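Gusness cups and cloth demos - README

I put this set together in June because I wanted a bimanual dataset that was small enough to poke at on one machine. It has 400 demonstrations, all driven by me by remote control, so if the motions look like one person's bad habits, they are! Tasks are picking up and moving cups and mugs, plus a bit of work with a yellow cloth. You get two arms, wrist cameras and one fixed view of the table. 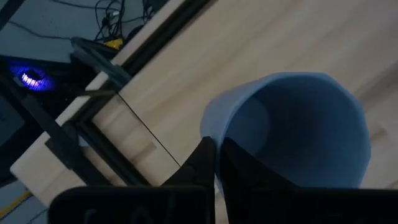
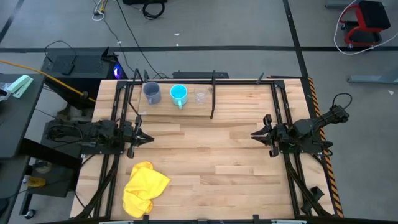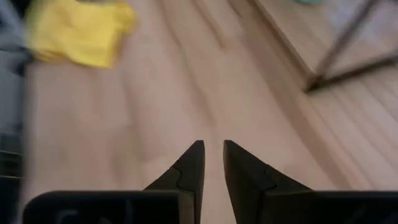

Everything is split into 8 folders, and each one was recorded in a single sitting. Folders 1 to 5 are pretty clean. In 6 I was still getting used to the new grip settings, so expect some hesitating before a grasp (I left it in - my policy seemed to cope better with it than without). Failed tries are kept too, with success set to false in the episode file.

Loading: point the Trotix loader at the top folder and it'll find the rest. I train with a batch size of 32 and drop to 8 when memory gets tight. If you only care about cups, filter on the task field before you shuffle, or you'll sit there waiting for no good reason.

Known problems

Wrist views blur when I move fast.
Gripper values in folder 3 are flipped, so 1 means open. I'll fix it in the next version.
Task text is short and not very consistent - I typed "cup" and "mug" pretty much at random.

Use it for whatever you like, and please mention Gusness if you publish. Bug reports go in the issue tracker.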